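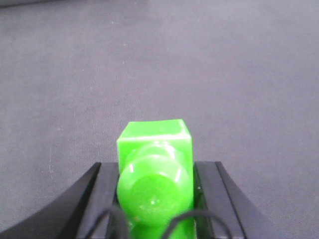 Green plastic block with a round knob, grey fabric behind.

DETANO IS HIRING - chef de partie + floor staff
199 Warnen Street, corner of the laneway, entrance is on the laneway side

Opening for dinner in December, need people before then. Small place, 41 seats plus the bar stools. Adriatic-ish food, Australian veg, charcoal grill, one pasta a day, a lot of fish. Bookings for the back room only, front is walk-ins. Ilir Perić is running the kitchen, Fergus Matheson is on the floor and doing the wine. Same pair who did the Tomić pop-ups over winter if you came to any of those.

CHEF DE PARTIE (full time)

Grill and larder to start, you'll move round once the menu settles. Two years minimum in a proper kitchen, trade cert preferred but if you can cook, come and cook. You need to be able to break down whole fish without somebody standing over you. Bread experience is a big plus, we're baking our own flatbreads every arvo and would love to hand that over.

$1533 a week before tax, plus super. Four long days, three off. Closed Mondays and the off days are consecutive where we can manage it. Knife allowance of $199 a year, paid with your first full pay.

Staff dinner at 4.30, sit down, not standing over a bin. 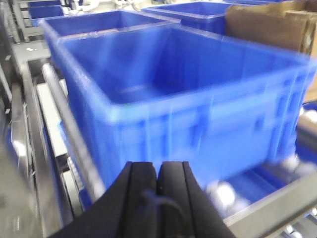 Pre-opening prep days are paid at the full rate, same as service. So is the training. If you've been stung by "unpaid trials" elsewhere, we've worked those kitchens too. Trial shift is four hours, paid, and you eat afterwards.

FLOOR STAFF (two part time, one casual)

Part timers get three or four nights, casual mostly Friday and Saturday and should be OK with late finishes. RSA needed before your first shift. Coffee not essential, it's stovetop only and Fergus makes most of it. We don't do scripts at the table, just know the menu and tell people what's good. If the sardines aren't good that night say so and steer them to something else.

You'll be tasting the wines properly before we open and every month after. List is short, leans towards Istria and cooler climate Victoria, some skin contact but we're not religious about it. Wine knowledge helps, curiosity will do. Portion of tips goes to kitchen, split by hours, sheet goes up on the wall every week.

Must be able to carry plates up a step between the bar and the back room. Landlord won't let us ramp it on the inside, street entry is level. 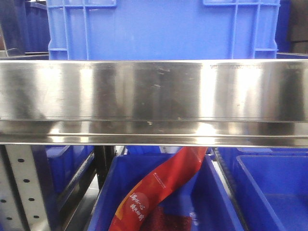

Also after a kitchen hand for weekends, would suit a student. Dishes, veg prep, shellfish, putting deliveries away. Award rate with penalties. No experience needed, closed shoes definately needed.

HOW TO APPLY

Resume and a few lines about where you've worked and when you're free. No cover letter, we wont read it. Tell us the last meal out you really enjoyed, can be a banh mi. Drop it in at the restaurant after 2pm, builders are in before that and it's loud, or send it through the contact form and put the job title in the subject.

Open afternoon for floor applicants on Thursday from 3pm, just turn up. Kitchen people ring first so Ilir can sort a shift for you. Must have the right to work in Australia, sorry, can't sponsor this year.

Street parking is hopeless after five. Bike hooks in teh courtyard, tram stop is Lorkeda Road.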